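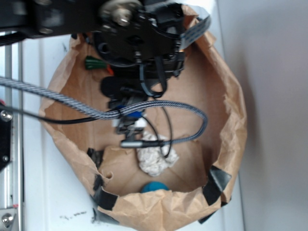
Brown paper bag, top folded down and taped.

I started using paper bags instead of bins in February, when the last of our plastic bins cracked along the bottom. Grocery bags were already piling up next to the refrigerator, so it cost me nothing to try.

A bag straight from the store is too tall and too floppy to work out of. The top flops inward and you end up digging with one hand and holding the paper with the other. Folding the top edge down and out fixes most of that. You get a low, wide opening and can see the flat bottom of the bag when you look straight down.

The fold won't stay by itself. I use black tape on the rim, in short strips, and press each one onto the table or onto the paper, wherever it's pulling. My tape is an old roll from the hardware store in Duveldale. Masking tape let go overnight when I tried it.

I don't try to make the fold neat anymore. The first few I creased with a ruler and they looked better, but crumpled paper holds its shape just as well and takes 2 minutes less. The opening comes out more of a lumpy oval than a rectangle. Small tears are common where the paper bends twice – I leave them alone unless they start to run.

So far I've used them for yarn, potatoes, mail to be shredded, and the odds and ends from the junk drawer. Potatoes did fine. Mail was too heavy once the bag was full, and the bottom gave out on the basement stairs. I now stop at half.

Grease is the other limit. Anything oily goes through in an afternoon, and then the bag goes in the trash, tape and all. Clean ones I peel and put out with the recycling.

I still have 4 folded bags on the shelf, and I'd like to try one for onions next.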